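Unit 2: Looking after a desktop computer
Handout, 23 Jan 2020

Dust is the main enemy of an older desktop. It settles on the fans and in the gaps of the heat sink, and the machine runs hotter and louder. Most towers need a cleaning once a year, more often if they sit on carpet.

Before opening the case, shut down, switch off at the back and pull the power cord. Hold the power button for a few seconds. Touch bare metal on the case to get rid of static.
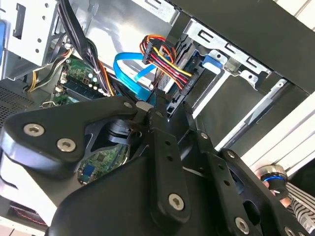

Use short bursts of canned air and keep the can upright. Hold each fan still with a finger while you blow – spinning it fast can wear the bearing. Do not use a household vacuum inside the case.

Never open the power supply. It can hold a charge long after the cord is out. Blow air through its grille from outside and leave it at that.

Check the cables next. Each plug should sit straight and fully home. If a drive has gone missing from the list at startup, reseat both ends of its data cable before buying a new one.
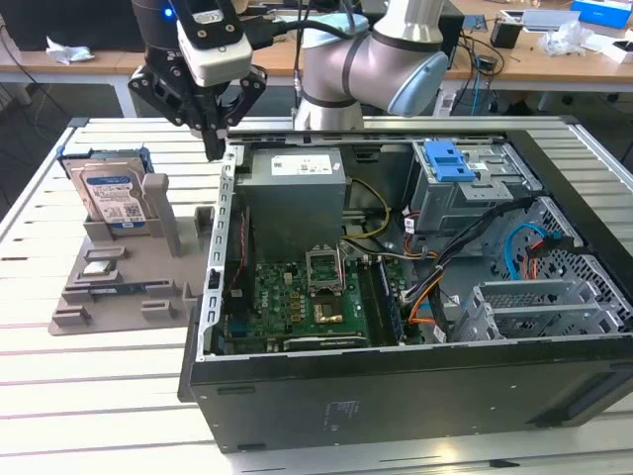
Ramil Pangilinan asked whether the yearly cleaning still applies to a machine that is hardly ever switched on, as his is in use only in May. It can wait longer, but look at the front intake before each busy period.

For next time: read the Tutcombe booklet up to page 32 and write down the make, age and memory size of one computer at home. Laptops are covered in Unit 3.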